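Prelton to add glass drop-off sites as curbside pickup ends

Jan 30, 2024

Prelton households will no longer be able to put glass in their curbside recycling carts starting in August, the city said this week. Bottles and jars will go to drop-off containers instead.

The change comes with a new contract with Halvorsen, the hauler that has handled the city's recycling for the past six years. Under the old deal, glass was mixed with paper and cans, and much of it broke in the truck. The company said broken glass wears down sorting belts and ruins paper that could otherwise be sold.

The city plans to place 60 containers at parks, grocery store lots and fire stations. The first will go in along Wonmont Avenue before the switch, and the rest will follow over the summer. Each one holds 1000 pounds and will be emptied once a week.

In a city survey, 1069 residents answered questions about the plan, and 70 percent said they would use a drop-off site if it was on a route they already drive. Several asked for a site closer to the Flekham apartments, where many people do not own cars. The city said it is looking at two spots there. 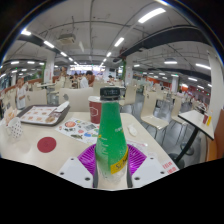 A green glass soda bottle with a black screw cap.

Clear, green and brown glass can go in the same container. Caps and lids should be taken off first, but labels can stay on. Window glass, mirrors, light bulbs and drinking glasses will not be accepted.

Cart pickup days for paper, cans and plastic will stay the same.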